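Workshop tips: when a gripper stops letting go

The Garnurero sorting arm in our shop failed in December. It picked up a sock, closed on it and stayed closed. Fletcher Quinlan reached in to pull the sock free and the jaws shut on his thumb. He had a bruise and nothing worse, but the power was still on, and it should have been off.

Switch off at the wall before you touch the jaws. The stop button on ours holds the motor where it is and does not cut the power. Wait 15 seconds, then open the jaws by hand.

The cause was lint in the pivot. It had packed in tight after almost 3,000 cycles. Brush the pivots out every week and keep oil away from the pads.

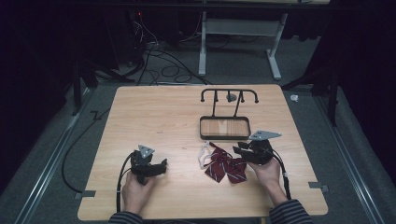
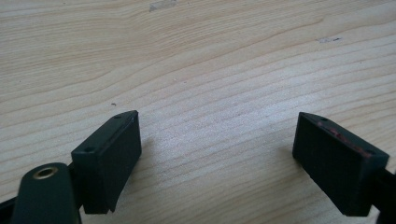
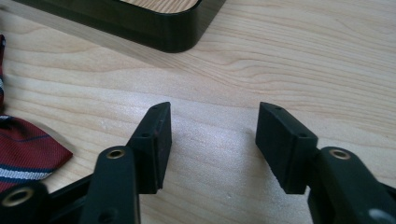
Thin elastic gives us more trouble than lint does. It stretches when the jaws pull, slips over the end of a finger and winds into the joint behind it. With something like the maroon bow tie, tuck the white neck strap under the fabric before the jaws come near. Check the pads for scuffs too, and wipe them with a dry cloth. If a mark stays, run a fingernail across it. A groove means a new pad.

Keep cables behind your wrist and off the table. Vaughan McAlister has the spare pads, part 818, in the drawer under the vise.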